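Nikix opens second training kitchen in Skarevel

2025-04-18

Nikix has opened a second training kitchen at its site in Skarevel, where operators teach two-armed robots to do household jobs by steering them through the work. The kitchen went into use this month. Loading a dishwasher is the first job on the list.

The company builds control software for service robots and has been working on kitchen tasks since June of last year. Its first kitchen, in the same building, is used mostly for wiping and sorting. The new one has running water, a full-height counter and a standard home dishwasher, and it was fitted out by Jurčo, a local firm that normally does apartment kitchens.

In a session, an operator controls both of the robot's arms at a distance. The operator wears a headset that shows the view from the robot's head and holds a controller in each hand. When the operator moves a hand, the robot's hand follows. Closing a trigger closes the fingers. The robot's joint positions and the camera video are saved together for the whole run, and the recording is later used to train the software that will have to do the job without an operator.

A second person stays in the room during every run. That person resets the dishes, keeps an eye on the cables and can stop the robot with a handheld switch.

Nikix says 243 complete runs of the dishwasher task have been recorded in the new kitchen so far. The goal is 953 before the software is tested by itself. A run counts as complete when the last plate is in the rack and both arms have gone back to their rest position. Runs in which a plate is dropped are kept too, but in a separate folder, and they don't count toward the goal.

The plates start at the sink and end up in the dishwasher rack. The company tried several ways of doing this last fall. In the first version the robot picked up a plate, turned to the dishwasher and put it in with the same hand. This was slow and the arm often bumped the counter on the way around. Operators now use both arms, with one on the sink side and the other on the dishwasher side, and they are asked to keep the robot's base in one spot as long as plates are being loaded.

The work is tiring, according to the operators' notes that Nikix published with its announcement. A shift at the controls lasts 43 minutes, followed by a break of the same length. New operators practice on plastic plates for five days before their recordings are used. The notes say the hardest part is judging how far down the rack is. An operator sees the tines from above, and a plate that looks lined up can land between the wrong pair.

The notes also cover how operators should move. They are told not to hurry and not to stop in mid-air to think, as a pause in the recording can end up as a pause in what the robot learns. If an operator gets confused, the run is ended and started over. Small corrections are allowed. A plate that catches on a tine may be lifted a little and tried again, and the company wants some of these in the data so that the software has seen how to get out of a bad spot.

Grip is another matter. The controllers give only a light buzz when the fingers touch something, so operators mostly go by sight. Plates are held at the rim. Glasses have been left out for now, and so have knives. Bowls will be added once the plate runs are finished, and after them mugs.

Fivero, which runs cafeterias in office buildings, is paying for part of the project and has lent the dishes. It wants to find out whether a robot could help in small kitchens where there is no room for a commercial dishwashing line. Fivero has not ordered any robots. It will look at results from the first test without an operator and decide after that whether to go on.

Nikix did not say what a finished system would cost. It did say that the kitchen would be kept for at least a year and that the counter and the dishwasher would be swapped for other models along the way. Software trained in only one kitchen tends to do poorly in the next one, the company said, and the change of furniture is meant to help with this.

The company is also looking for more operators. No background in robotics is required. Applicants try the controls for an hour and are asked to move a stack of cups from one shelf to another. Details are on the notice board at the Skarevel site and on the company's jobs page.

Loading plates from the sink side at the Nikix kitchen in Skarevel
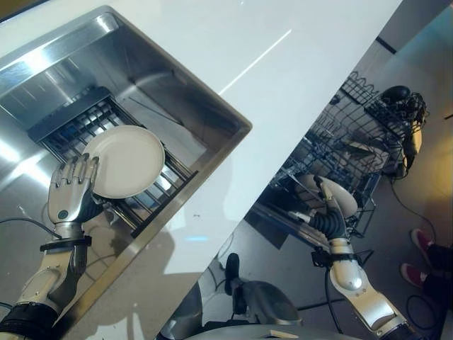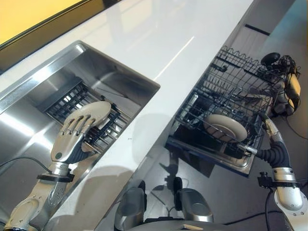 Fivero commented in writing that speed matters less to it than breakage at this stage. Its cafeteria staff can work next to a slow machine, the company wrote, but they can't be picking pieces of china out of the racks during lunch, and it has asked Nikix to report every dropped plate along with the completed runs. It also asked that bowls be moved up the schedule, as its small kitchens wash more of them than plates. Nikix has agreed to the first request and is still considering the second.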